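The arm closed on nothing at 3:40 in the morning and reported success.

Tharun Thomas read the entry twice. The wrist load was flat. The finger gap had gone to zero, which for a tray rim four millimeters thick should have thrown a fault, and the log said GRASP OK, then LIFT OK, then PLACE OK. The arm had carried air across the kitchen and set it down with care.

That was in the simulator. The real one, in the test kitchen at Florley, had done the same thing in November with a full tray of hot oil beside it, and had swept the oil onto the floor on the way back. The floor was clear of people. The incident report ran to two pages, and the line for root cause said "under review."

He had been told to reproduce it. The Skokach controller was running the same build as the real arm, down to the patch level. The kitchen model had been measured off the real counters by a contractor called Corness, who had delivered it late and even hung a picture on the back wall. He had set up 3,510 runs. In 2,464 of them the arm picked up the tray and put it down where it was told. He deleted those from the view and started on the rest.

Most were dull. The arm came in too high, or the planner timed out, or the wrist camera lost the rim and the controller stopped and asked for help, as it was supposed to. He sorted by what was left: runs in which the controller had claimed a grasp with no load on the wrist. There were 60.

He opened the first one and stepped it forward to the last moment before the close command, with the fingers still open over the tray.

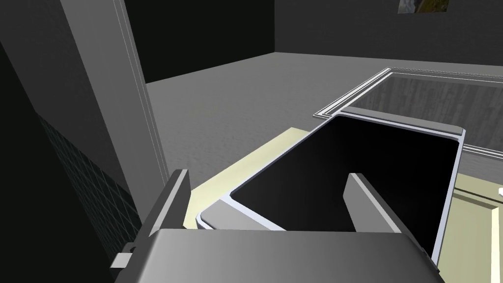
Venkataraman, on the call from the other site, said the load check was in the code and he had written it himself, so it could not be the load check.

"It's in the code," Tharun said. "Is it being called?"

"Every cycle."

"With what?"

There was typing. Tharun waited and stepped the run on. Close command. Gap falling. Gap zero. The wrist load stayed at the value it had held during the approach, to the fourth decimal place. He scrolled back. It had held that value since before the arm left its rest position.

"A sensor has noise," he said. "Even the fake one has noise. I put it there."

"So the sensor's dead."

"The sensor's fine. I have its raw output in the other window and it's moving. You're reading an old sample."

More typing, and then none for a while.

The load check asked whether the reading was fresh. Fresh was defined as less than 2,000 milliseconds old, by a timestamp. The timestamp was written when the reading was copied into the buffer, and after a dropped packet the driver copied the last reading in again, with a new time on it. The check saw a young number. If the number had been captured while the arm was still holding its previous tray, it was a young number that said there was a tray.

"That gives you GRASP OK," Venkataraman said. "It doesn't give you the gap. The gap should have stopped it."

"The gap check was turned off in September. Thin lids kept tripping it."

"Who turned it off?"

Tharun looked at the change record. The initials were his. He had left a note to turn it back on when the load check had been proven, and someone had closed the note as done.

"I did," he said.

He wrote it up in the order it had happened. Stale reading, restamped. Gap check disabled, with his name after it. He asked for the driver to carry the sensor's own clock through to the check, and for the gap limit to be restored with a separate value for lids. Under interim measures he wrote that the arm at Florley was to stay locked out at the breaker — not paused from the panel — until both changes had been tested.

Then he restored the gap check in the simulator, left the driver as it was, and queued the 60 again. The first one stopped with the fingers shut and a fault on the screen. He started the second.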